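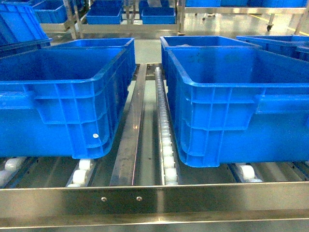
February, 16:00. Notes on the Flirna grinder and the home brewing corner.

Burrs out and brushed, back in with the new shim. Setting 5 is now where 7 used to be, so the old chart on the cupboard door is wrong. Aniela has crossed it out. Dose kept at 16 g for every cup today, water from the jug filter, same kettle.

First two cups sour and thin. Went two clicks finer and the third was much better – still a bit sharp at the end, but drinkable without milk. Skye thought it tasted of grapefruit and finished it.

Weighed the bean hopper full: 323 g. The Rindach hopper holds more but lets beans stick at the neck, so we are staying with this one.

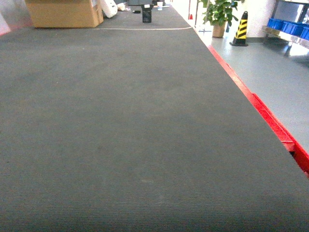
Tried the Stidix paper filters after lunch. Slower to drain than the Cruickshank ones and the bed came out lopsided both times. Could be my pouring. Fumiko to repeat with the gooseneck kettle before we order any more.

Shelf height: mugs won't clear the underside when the lid is up. Needs to go up one peg.

To do: new chart, descale kettle, ask Gillespie if he still has the spare drip tray.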